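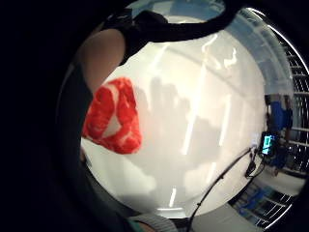
Hoseck College - Food Technology Department, Equipment Reviews

Prukwood Grillska preparation table, white top

Posted 7th January by the department office
5 comments | 20 shares

The Grillska is a free-standing preparation table with a gloss white top, sold for teaching kitchens and small butchery rooms. We bought one in October to replace a Mühlbauer bench whose surface had yellowed along the front. It has been used for meat identification, trimming and portioning on boards, and general laying out. It has not been used as a direct cutting surface and the maker's leaflet says it should not be.

Assembly

The table arrives flat in one carton. Total weight is 51 kg, so two people are needed to turn it over once the legs are on. The fixings are hex bolts throughout, and the supplied key is too short to get proper leverage on the rear pair. We used our own. The adjustable feet have enough travel for a sloping quarry tile floor, but the lock nuts work loose and need checking after the first week.

Surface

The top is 20 mm thick and finished in high gloss on the upper face only. The underside is matt and marks easily during assembly. Raw red meat stands out very clearly against the white. Marbling can be pointed out from the opposite side of the table, and so can a seam of fat running through the middle of a piece. Students found this easier than on the old bench, where pale fat was lost against the yellowed finish.

The gloss has a cost. Overhead lights reflect in it as pale streaks, and a hand held over the table throws a soft grey shadow. Neither matters for laying out. For close trimming, we put a matt board down and turned the table a quarter so that the reflections fell away from the work. A satin version would suit us better, but Prukwood does not list one.

Cleaning

Fat residue lifts with hot water and ordinary detergent. Dried blood needs a second pass. The finish shows every smear until it is buffed dry, so allow extra time at the end of a session. The join between top and edge strip is tight on three sides; on the fourth there is a slight lip that holds water, and we have sealed it.

Stability and fit

With the feet locked there is no sway under normal leaning. There is no lower shelf. Anything stored near the table has to go elsewhere, in our case on wire racking to the side, and this should be added to the cost if you have none. The top overhangs the legs enough to stand close to the work - an improvement on the Mühlbauer, where knees met the cross rail.

Price

We paid £400 including delivery. At that price the short key and the lipped edge are irritating but acceptable. Suitable for demonstration and inspection work. For a room used mainly for knife work under strong lights, look for a matt top first.

Recent reviews
Mühlbauer bench, long-term report
Stacking trays for cold rooms
Boning knives for beginners
Wire racking: coated or plain?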